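Maes Handheld Gripper Pair: my notes after 30 sessions

I bought the pair from Ronadard in September, and I love them way more than I expected to! You hold one in each hand, do your everyday chores, and the marker cubes take care of tracking.
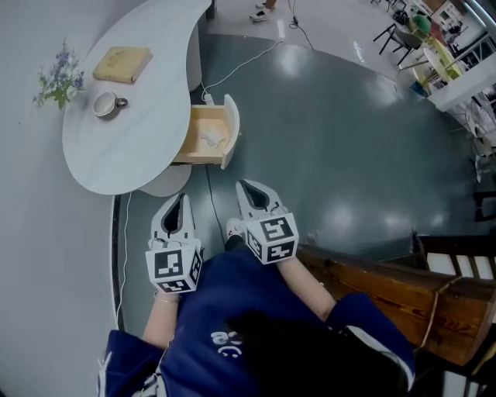

Setup took me 19 minutes (the Pretunness app is a bit fussy, so update it first). At $326 the pair isn't cheap, but the jaws feel solid and my wrists were fine after a full afternoon.

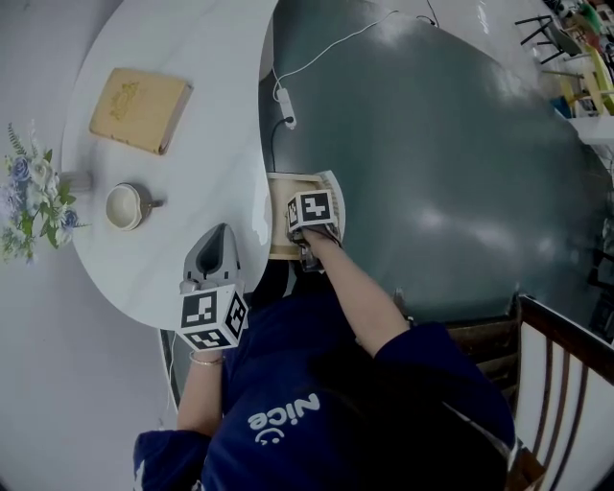
I do wish the case had room for spare fingers. Shipping from Plodcombe took 5 days, and I've already ordered a second pair!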